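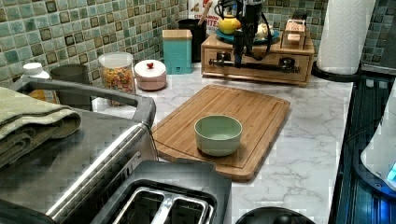
Kitchen counter with a robot arm at the back, a green bowl on a bamboo board and a toaster in the foreground.

Planning a kitchen robot: household tips from the Lendia Home Advice Service

Measure before you ask for prices. Households in Gendcombe and Plakulgate often set aside money for the arm and forget the counter it must share with jars, canisters and a toaster. Note the depth of the worktop, the height to the wall cupboards and the position of each socket.

Clear space
Allow 9 inches of free surface on each side of the work area. Items used less than once a week should be stored elsewhere. Keep tea towels away from toaster slots, whether or not a machine is in use.

Cables
Leave slack for the arm to turn, and keep cables clear of hobs and sinks. A qualified electrician should fit any new socket – extension leads are not suitable beside a sink.

Budget
Set aside £300 for fitting and a further £100 for spare gripper pads and cleaning materials. These sums are in addition to the purchase price. Ask whether delivery, setting up and software updates are charged separately.

Hire first
A hire period of six months will show which tasks the household wishes to hand over. Start with one light bowl on a flat board. Glass and lidded pots may follow later.

Records
Keep the receipt, the serial number and the service dates together. The Stubbs planning sheet has a page for each and may be collected from the Gendcombe office.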